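I went to the July open afternoon at Resedora expecting robots that stock shelves. Most of what I saw was people teaching them how. Idun Eklund, who runs the tours, took 12 of us through in 40 minutes.

## Grippers first

The worktables are plain white boards with a wood edge. Operators work with hand-held grippers, and what the gripper does is recorded for the machines to learn from. The finger pads take most of the wear.

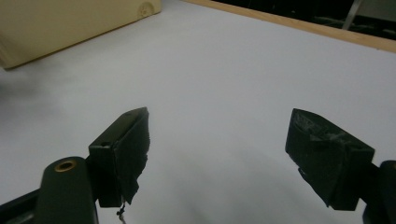 *Gripper open over the table, with dark tape on both fingertips.*

The chore was simple to explain: pick up a boxed product and move it. Shrink-wrap makes that harder than it sounds – the plastic is slick, and it throws glare back at a camera. I asked Fredy Huanca whether a robot could do this in a store yet. "One kind of box, one kind of shelf, yes," he said. "A mixed cart, no."
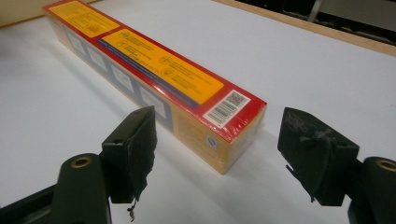 ## What still needs a person

Anselmo Taipe gave the short talk. Their trial arm, Povow, is tested on 64 household and stockroom items. Rigid boxes go well. Bags, towels and anything nested inside something else go badly, and every failure means a person walks over.

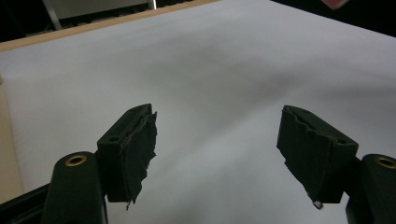
*Fingers wide apart, nothing between them.*

Speed is the other problem. Taipe said a stock clerk is still 5 times faster on an ordinary delivery. The operators' own work looked easy by comparison, even with a gripper on each hand.
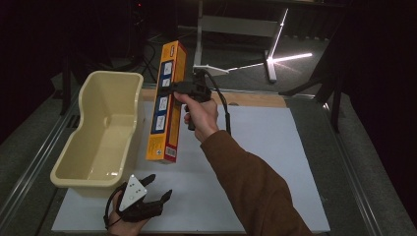 *A tall, narrow box held upright in the jaws, next to a cream plastic basin.*

I wouldn't plan a stockroom around this yet. Eklund said the next open afternoon will include the laundry-folding bench, and sign-up is at the front desk.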